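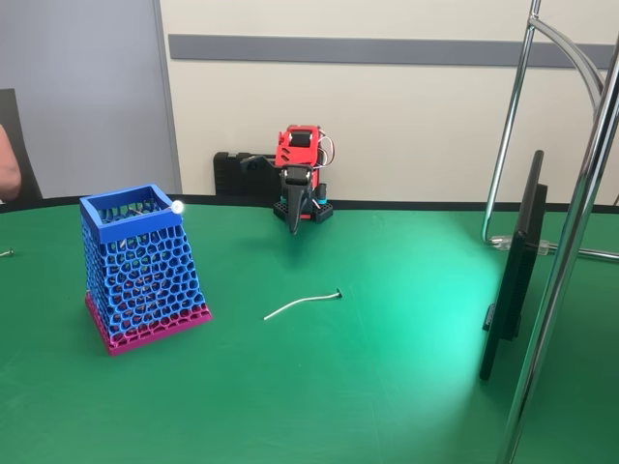

Hi Saodah,

You asked for something shorter than last time and with fewer attachments, so I'm going to try to get the whole autumn into one letter. The spreadsheet is coming separately from Iresha once she's matched up the last of the receipts.

The big news first: the home repair library in Prirkwood is open four afternoons a week now, up from two, and we've had 626 loans since the grant started. I had penciled in 500 for this point and thought I was being cheeky! Carpet cleaners are still the runaway favorite (we could lend out twice as many if we had them), followed by the long ladders, the tile cutter and, for reasons I can't work out, the wallpaper steamer. I did not think that many people in Prirkwood still had wallpaper.

We have 145 members signed up. The sliding fee is holding up fine. Most people pick the middle rate, a good number pay the top one, and the free rate gets used by the folks it was meant for. I was nervous about asking people to choose for themselves, and I've stopped being nervous.

Now the less cheerful part. Late returns are a headache. On a bad week we have a dozen things out past their date, and the person waiting for the sander doesn't care whose fault it is. Iresha switched us over to Trolura for bookings in the fall, which sends a text the evening before something is due, and that's helped. It has also sent a few texts to people who had already brought their stuff back, so we've had some grumpy phone calls. She's got a list of fixes in with them and they do answer, just slowly.

We also lost the pressure washer. The pump went and the repair quote was more than a new machine. I'd like to move some of the money left under "signage" to cover a replacement, if you're okay with that. The sign we have is perfectly good.

Workshops: we said we'd run two a month and we've run three most months. Leaky faucets filled up in a day. Patching drywall was full with a waiting list. The one on reading your electric bill got four people, all of whom stayed an extra hour and asked great questions, so I'm going to run it again at a different time (6:30 was probably too early for anyone with kids to feed). In all, 53 people have come to at least one session, and a good chunk of them joined the library afterward.

The Kusuma Street apartments are where I'd like to do more. It's a long bus ride from there to us and nobody wants to haul a carpet cleaner onto a bus. I talked with the building manager about a monthly drop-off in the lobby, with things ordered ahead and picked up a week later. She's keen. We'd need a van for a morning, and Clakska Hardware has offered theirs for the cost of gas, so I'd like to try it in the new year and see how it goes before asking you for anything.

Spending is a little under where we planned, mostly on wages, since the second desk person started a month later than we hoped. Insurance went up. I've put a note next to that line in the spreadsheet so it doesn't jump out at you.

What I need from you:

An okay on moving the signage money to the pressure washer.

A date in December for your visit. Afternoons are best if you want to see it busy, and come after 3 if you want to see it really busy.

The new version of the outcomes form, please, as the link in your last email took me to the old one.

Thanks for being patient about the October numbers. They're in here now.

Talk soon!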